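Rodonura Collection of Everyday Objects
Gallery 7: Small Things for Daily Use

The Rodonura Collection holds 219 objects of the kind found in bathrooms, kitchens and desk drawers. Gallery 7 is devoted to small items that are handled every day and seldom kept once they wear out. Materials are listed as recorded by the Desen study room. Requests to view an item in person should be sent in writing and should give the gallery number.

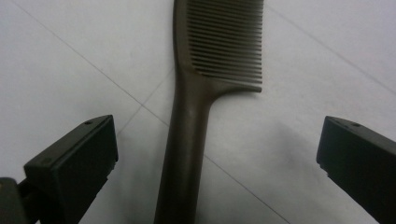 Category: Personal Care

Comb, dark brown plastic. Molded in a single piece, with a matte finish and fine, closely spaced teeth. The spine thickens into a rounded handle. Combs with handles are listed separately from pocket combs, which may be found in Gallery 5.

The next entry belongs to the tableware and containers group. Paper and cardboard items are stored flat where their shape allows. Cups are kept upright and are not stacked.

Cup, tan cardboard. Short and cylindrical, open at the top, with a faint printed mark on the front. It is set on a white surface, with a small white object showing above the rim.
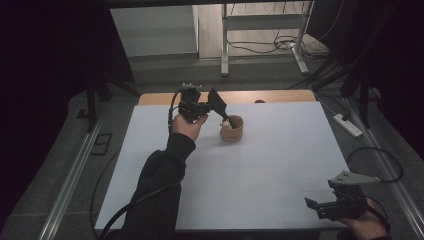

One visitor to the study room has written to ask that more cardboard cups be included, remarking that her family threw theirs away by the sleeve every December and that she could no longer recall a single design. Further cups will be added to the gallery when the Plusasard deposit has been cataloged.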